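Group visits to the robotics open day at Drorton 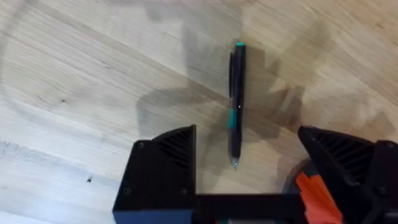
Do school groups have to book for the robotics open day at the Drorton site, or may they simply arrive?

Groups of 10 or more must book in advance through the visits office. Smaller parties may come to the front desk at any time during opening hours.

Sobia Ghumman
I am arranging a visit for a class from Flolthorpe and should be grateful for advice from anyone who has attended before. The booking form gives the date as 16/09/2026 but says little about the programme. I should like to know how long the handling demonstration lasts, whether pupils are allowed to operate the arm themselves, and whether there is a place to leave coats and bags. We expect to bring 39 pupils and four members of staff.

Wajid Gondal
I attended last year with a party from Stevthorpe. The handling demonstration takes half an hour, including time for pupils' remarks at the end. The arm is asked to pick up small everyday articles, such as pens, from a table. The operator explains each attempt, including those that do not succeed, and our pupils found the failures the more useful part.

Pupils may operate the arm under supervision, but only in pairs and only if the group has stated this on the form. With 39 pupils you will be divided into two parties, one of which visits the workshop while the other attends the demonstration. I would advise deciding the division before you travel - it was left until arrival in our case and caused a delay. Bags are stored in the room beside the entrance, which is locked during the tour.

Grimshaw Parents' Group
We went in June, so some of this may differ. Parking is poor. The 61 bus stops outside the gate. Packed lunches were permitted in the canteen but not in the workshop.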